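Unit 4 handout: Two-Arm Cloth Project

Read this before you come to the lab. If you read it during the lab, your partner will be able to tell, and so will the cloth.

Where we are

In Unit 3 you taught one arm to pick up blocks. Blocks are wonderful. A block has the same shape when you let go of it as it had when you grabbed it, and it will sit there being a block until you are ready. Enjoy the memory. For the rest of the term we work with cloth, and we work with two arms, so everything that used to be one problem is now at least two.

The project is called Pokar. It has a folder on the course drive, it has a grading sheet, and it has a past: last year's teams left behind 3,339 attempts. Of those, 2,236 were marked usable. Read some of the notes on the others. "Left arm folded, right arm unfolded" appears more often than you'd think.

What you have to do

Each team teleoperates the pair to spread and fold a small cloth, records its attempts, and trains a policy on them. You need 50 clean attempts before you train anything. A clean attempt starts with both arms at the home position, ends with both grippers open and clear of the cloth, and has no human hands in it. Reaching in to fix a corner "just a little" makes it a demonstration of you fixing a corner, and the policy has no hands like yours to copy it with.

Time limit per attempt is 90 seconds. If you are at the limit and still chasing a hem, stop and mark it failed. Failed attempts go in the failed folder. They do not go in the trash, and they do not go in the clean folder under a hopeful name. I read the file names.

Vocabulary for this unit

Pinch: both fingers closed on fabric. One layer or two, but you should know which.

Press: a fingertip pushing the cloth onto the table, without gripping it. Underrated. Half of what you want the second arm to do is press.

Drag: moving a pinched or pressed cloth along the table. Slow is fine. Fast is how you get a rope.

Anchor arm and moving arm: one holds, one works. Decide who is who and say it out loud before you start. When both operators think they are the moving arm, you get tug of war, and when both think they are the anchor, you get a very calm video.

Regrasp: letting go and taking hold again somewhere better. Allowed, encouraged, and counted against your time.

On the anchor

Most teams begin by pinching with both grippers and pulling outward. It looks decisive. The trouble is that a pinch gathers fabric at the fingers, so the edge you wanted straight now has a pucker at each end. Try pressing first. Bring one fingertip down, let the table do the holding, and use the other arm to work away from that point. Come down vertically if you can, and stop when the cloth stops sliding. The table is not going to get any flatter however hard you push it.

Watch the fingers from the side as well as from above. From overhead, a fingertip hovering over the cloth and a fingertip pressing on it look nearly the same, and you will find out which one you had about a second after you start the drag.

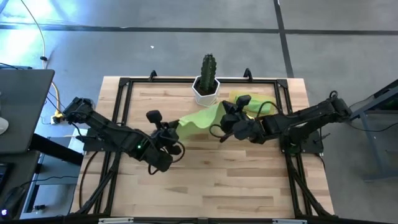 Both arms at the green cloth, with the cactus behind it.

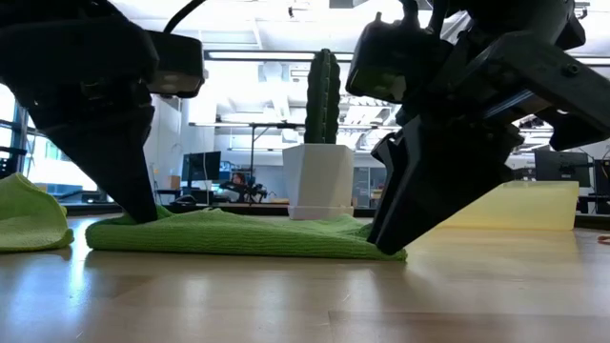

Now the part where you lose points. The grading sheet (Clinix will ask for your team code, then ask again) scores three moments: first contact, the first fold, and release. Everything between them is your own business as long as you stay inside the time.

First contact. Full points if the cloth ends up no more bunched than it started. A finger that lands and skids gets half.

First fold. Edges should meet within a finger's width. Use your own finger to judge, and please use the same team member's finger every time. One team last year had a very large-handed member who did all the measuring, and I admired the thinking, but no.

Release. Open first, then lift. I will write it again because it is the most common mistake in the unit. Open first, then lift. Lifting with the gripper still half closed undoes the whole fold in the time it takes to say "wait."

Driving as a pair

You may have one operator on both arms or one operator on each. One person on both is harder to learn and easier to schedule. Two people are easier to start with but need a shared language. Agree on short words. "Hold," "go," and "open" are good. "No, the other, toward me, your me" is not.

Swap roles after every ten attempts. The policy will learn whatever habits are in the data, and if a single person drives the left arm all month, it will learn that person's sigh.

Vary the starting state. Crumple the cloth, turn it, push it off center. If all your attempts begin with a nicely laid cloth you will have trained a robot that can finish jobs already done by somebody tidy.

Training and testing

Use the Krishnan script in the project folder, unmodified, for your first run. It is named after the command you type, it is slow, and its defaults are dull and sensible. After you have one result from it you can change whatever you like, one thing at a time, writing down what you changed. "Tweaked some stuff" is not an entry.

Test on starts you did not train on. Have another team crumple the cloth for you. They will be merciless, and that's the service they provide.

If the loss curve is beautiful and the arms do nothing, check these in order:

Are the left and right action channels swapped?
Is the wrist view the one you trained on?
Did you include the two seconds of standing still at the start of every attempt? The policy may have concluded that standing still is the job.

What to hand in

One page of text per team, plus your data folder and one uncut video of the trained policy. Uncut means uncut. The page should say what your anchor strategy was, where it broke, and what you would collect more of. I would much prefer a policy that fails in a way you can explain to one that succeeds once at 2 a.m. with no witnesses.

Upload to Poto before the end of March. It accepts late work without comment, but I don't.

Questions about the grading sheet go to the course board so that everyone sees the answer. Questions about why your cloth keeps turning into a rope: see "Drag," under vocabulary.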